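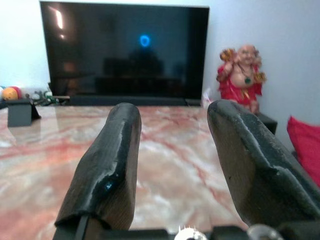 Furnus bread oven: bottom crust pale, top too dark
Status: Solved
Opened by: Tegan Pirihi
Product area: Ovens / Temperature and timing

First of all, I love this oven! I've wanted a Furnus ever since I tasted a rye out of one, and the steam is every bit as good as people said. So please read this as a happy owner with a puzzle.

The puzzle is the bottoms. Any loaf I bake on the stone comes out with a gorgeous dark top and a bottom the color of a manila envelope. Rolls are the same, only less so. Focaccia in a metal pan is fine, which threw me off for a while. I use the Bread program with steam on, and the loaves go in when the oven beeps that it's ready.

I bake two loaves at a time, mostly white with a little Husar whole wheat mixed in. Same dough, same flour and same timing as in my old oven, where the bottoms got nice and dark.

Tried so far:
Moved the stone down a slot. Slightly better bottom, top still dark.
Turned the fan off. Top less dark, bottom no change.
Left the bread in longer. Top nearly burned, bottom finally tan.
Factory reset. No change (and I lost all my saved programs, oops).

Reply from Sultness Support

Hi Tegan, thanks for the thorough list. Please try one thing before we look at parts. The ready beep goes by air temperature, and the air warms up long before a stone does. Do you have any way of reading the temperature of the stone itself? Also, please tell us which firmware shows under Settings, About.

Reply from Tegan Pirihi

Ooh, I do! I have an Anell surface probe that I bought for candy making and have used maybe once. Firmware page says it's up to date, and there's a 6 at the front of the version if that helps.

I checked the stone at the beep and it was way behind the air. I mean WAY behind, I could hardly believe the display. I left the oven on and kept checking, and it crept up the whole time I was shaping the second loaf. By the time it leveled off my dough was getting a bit puffy, so I just went for it.

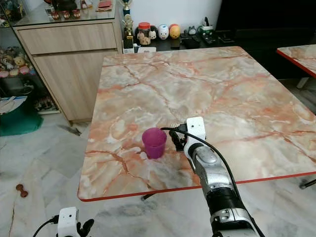

Bottoms were much better! Proper brown, and a nice hollow knock on both loaves. The top was still darker than I'd like on the left side, so I don't think the stone is the whole story. Could the upper element be running hot?

Reply from Sultness Support

Great progress. A hot upper element is possible, but on version 6 there's a setting to check first. After a factory reset, Top Boost goes back to on. Go to Settings, Heating, Top Boost and turn it off, then save. If you skip the save, the setting comes back when the oven powers down.

For the left side, please check that the stone isn't pushed up against the wall. Air has to move past it on both sides.

Reply from Tegan Pirihi

The stone was jammed right up against the left wall. I'd been shoving it over to make room for the water tray! Centered it, turned off Top Boost, saved, and let the stone heat properly before loading.

I've now done four bakes this way and every one has been even all over. The last was a seeded loaf with a crust so crackly you could hear it from the hallway. I'm thrilled.

One little request for the software people: a separate beep for the stone would be wonderful, or even just a delay I could set myself. I'd use it every time.

Reply from Sultness Support

Passed along to the Furnus software team as a feature request. Marking this one solved. You can reopen it by replying here.

Reply from Tegan Pirihi

Thank you! Off to redo my saved programs. Is there a way to back those up to the app?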